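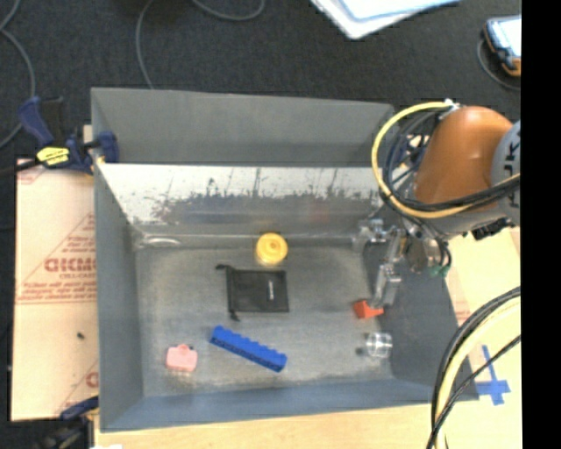
May - by R. Yusof, Skinetis Kids

How does a robot learn to pick stuff up?

You do it without thinking. Reach in the toy box, grab a block, done. For a robot arm - super hard. It has to find the thing, pick a spot to squeeze, and not bump the walls.

So the team at Trandthorpe tried something. They call it Clidonero. The idea is practice. Lots and lots of practice, with all kinds of things in one metal bin. A drawstring pouch. A long blue toy block strip. A little see-through cup.

Why mix them up? Becuase they're all different! A pouch is floppy. A block has bumps you can pinch. And a clear cup is sneaky - light goes right through it, so it's tough for a camera to spot.

The arm tries a grab. Then a computer writes down two things: where the fingers went, and did it work, yes or no. Misses count too. A miss tells the computer "don't try it that way again."

The test

The team ran 2 robot brains. One had practiced 969 grabs. The other had practiced 3854. Then each one got 2000 new tries, with things it had never seen before.

The one with more practice won. It dropped fewer things, and it got alot better at cups. Floppy stuff was still hard for both.

Try it at home: put on big oven mitts, so you only have two "fingers" on each hand. Now pick up a sock. Then a coin. Which was harder? Write down every try, even the misses - same as the robot.

Filed under: Robots, How Stuff Works, Ages 8 and up

Contact us | Copyright Skinetis Kids | Back to top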